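This repository holds the planning notes, price sheets and sample footage used to prepare the Turlow bid for two-arm tabletop stations. It is intended for departments deciding whether to purchase a complete cell or to extend one they already hold.

## Scope

The costings cover a single station with two arms, grippers, cameras, enclosure and table. Staff time, floor loading and network points are budgeted separately under the Pringle site plan.

## Budget lines

| Line | Allowance (GBP) |
|---|---|
| Enclosure, curtain and lighting | 1795 |
| Gripper spares, first year | 600 |
| Table, tops and clamps | 600 |
| Small objects, replacement | 50 |

The arms are to be quoted by Dridance as a separate item and must not be merged with the lines above. Quotations remain open until the end of June.

Departments often leave out the last line. Household objects wear, go missing and need to be matched when replaced, and a shared code should be opened for them at the outset.

## Sample footage 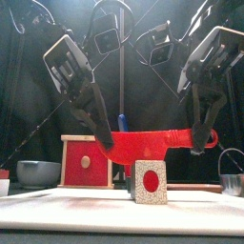
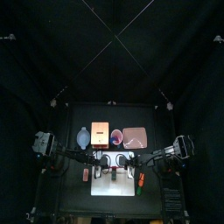 Two arms work over one table in each view.

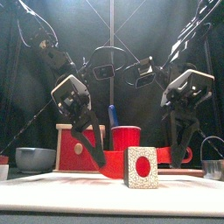
## Points to settle before ordering

1. **Table surface.** State whether a white or a black top is required. Both may be ordered, but the second is charged to the same line.
2. **Cable runs.** Allow slack for the full reach of both arms. Suppliers quote for the shortest run unless told otherwise.
3. **Camera mounts.** Brackets are to be priced with the enclosure – late additions have proved costly at Badau.
4. **Spares.** Gripper fingers should be held on site in matched pairs.
5. **Access.** Confirm the door width and lift capacity in writing before a delivery slot is requested.

## Files

- `costs/` – price sheets, one per supplier
- `footage/` – sample stills
- `plans/` – table and enclosure layouts

## Conditions of use

The price sheets are supplied for internal planning and may not be forwarded to other suppliers. Corrections should be raised as an issue against the relevant sheet, with the quotation reference in the title.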